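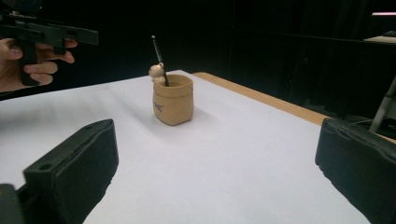

*A pot-shaped pen holder with a single pen or pencil in it, on a table covered with a white sheet.*

**Flestmont, Apr 25, 2024** – The Fankhauser study hall in Flestmont has finished changing over its shared worktables, replacing the open supply trays with one small pen holder per table. The work covered 66 tables on two floors and was completed during the April closing period.

Under the old setup, pens, pencils, rulers and clips were kept in long trays at the center of each table. The trays took up writing space and had to be lifted off whenever large sheets of paper were laid out. They have been moved to a supply shelf by the entrance, where users can pick up what they need and return it before leaving.

The holders are upright and were chosen for a small footprint. They come in several shapes and were bought in mixed lots through the office supplier Stastik, so the tables do not match. One of them is a yellowish-tan pot with softly squared sides, a narrower base and a wide band at the top like a turned-down cuff. A tiny pale figurine is attached to the rim. The hall set no rule on color or decoration, only on height and on the width of the base.

Each holder is to be kept near a far corner of the table, away from the side where people sit. Staff will check contents at closing and remove dried-out pens. Scissors and craft knives are no longer left on the tables and can be borrowed at the desk.

Covering the tables was part of the same job. Smooth white sheets are now put down for drawing and layout work. A sheet does not have to reach every edge – a strip of bare wood may be left along one side for cups, phones and anything else that could mark the surface. Sheets are changed when stained or creased, and users are asked not to tape paper directly to them.

"The trays collected things that had no other place," said Kamonchanok Sukprasert, who planned the changeover. "A holder this size fills up fast, so people put the rest back on the shelf."

The total cost was 2353 dollars, including holders, sheets and the entrance shelf. The old trays were kept in use, and nine that were cracked have been thrown out.

A smaller trial had been run in the Nakidden reading room, where 19 tables were changed over first. Users there asked for pencils to be stocked along with pens, and for a second eraser bin. Both requests were carried over to the main hall.

Opening hours are unchanged. Comments on the new table layout can be left at the front desk through the end of the term.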